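Pruno Bench notes Stores Search

3 min read

April, 4:10 pm. Blue bench, back wall.

Went over the bench against the new Crenshaw layout sheet. The sheet says 4 zones. I doubt anyone can find one of them. Drawer cabinets are stacked and fine. Multimeter is out with its leads coiled, fine too.

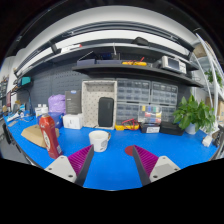 Bench with the parts cabinets, multimeter and mug.

Drinks are my real complaint. A bottle of milk tea on the same mat as the electronics – I don't care that it has a screw cap. 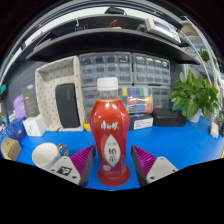
Nevatier wants a "drinks corner" at the bench end. I give it 7 days. Mugs drift, and so will this.

The accessory box and the NUC box could go on a shelf. Cardboard eats bench space.
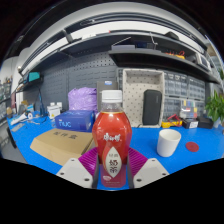 Dotted bin stays for now, though one black item in a bin that size looks like waste to me. Ask Pimero if the smaller one (part 889) is still sold before ordering anything.

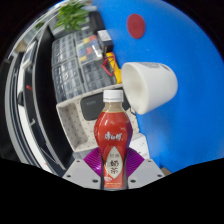 Milk tea and a cup on its side, by the dotted tray.

To do: cups to the sink, recheck at 9 am.

Contact | © Pruno workshop | Back to top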